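PRESS RELEASE
For use from January

Kestura opens its small-table packing room in Millstead

Hi, I'm Cillian Costello, and I run Kestura, a little shop that sells and talks endlessly about clear storage boxes. We've finally got our packing room open in Millstead, and I'm so pleased with it that I wrote this release myself (sorry, Benito, I know you had a draft).

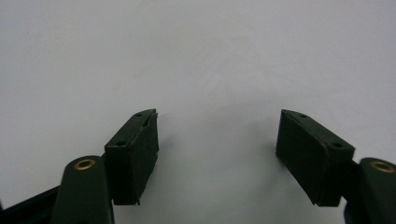
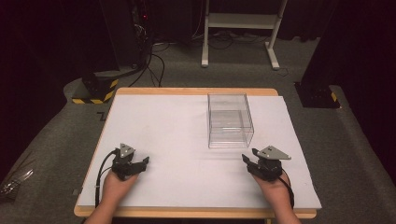
Reading time: 2 min

So, the room. It's on the upper floor of the old Casado building, up the back stairs, and it's all about the small table. People come in with a drawer's worth of odds and ends, sit down, and sort the lot into clear boxes before they go home. You pay for the boxes you keep and leave the others with us.

I've wanted to do this for ages. When we only had the shop, customers would stand in the aisle holding a box up to the light and asking me whether their batteries, sewing bits or birthday candles would fit. I never knew! Now they can bring the candles along and find out at a table.

And I do mean a small one. We're fond of a small wooden table with a big white board laid over the top, and an open clear box standing toward the back. Saturnino Llorente, who set up the room with me, wanted long benches, and we argued over it for most of a month. My feeling is that if you give people a long bench they bring the whole garage. With a small table they bring one drawer, finish it, and come back for the next one.

The board was Saturnino's idea, though, and I'll give him full credit. Tip a drawer out on bare wood and the little brown screws and bits of string just vanish. On white you spot them right away. It picks up gray smudges, sure, and I've stopped fussing about those.

The box matters more than you'd think, too. We like clear plastic with thin walls and an open top for this kind of sorting. You can see the board straight through it, so you can tell from your chair when the bottom is covered. Lids come later, if you want them at all. I'm a no-lid person for anything I reach for every day, and Waqas Afridi at the counter is a lid person for everything, including rubber bands. Ask either of us and you'll get an earful.

Some practical stuff. We have 800 boxes in stock for the opening, in a run of sizes made for us by Brornico, and a sorting session lasts 48 minutes. That's an odd number, I know. Severino Ibarra worked it out from our trial sessions at the shop, where most folks were done by then and the rest had started reading old receipts. Kids are welcome with a grown-up. Please don't bring paint, food or anything that leaks.

We're open mornings from 9 until noon to begin with, and we'll add afternoons in March if enough of you ask. Booking is free and you can do it at the shop counter or by phone, extension 2348. If you'd like to drop in without booking, come near 11, when it tends to be quieter.

Reporters and local newsletter people, please come by and bring a drawer! I'm happy to talk about the room, the table, the boxes or the great lid question for as long as you can stand it. Benito Escobar looks after press visits and can set up a time for you outside the morning sessions, so you'll have a table to yourself.

Press contact: Benito Escobar, Kestura, Millstead. Ask for him at the counter or on extension 2348.

ENDS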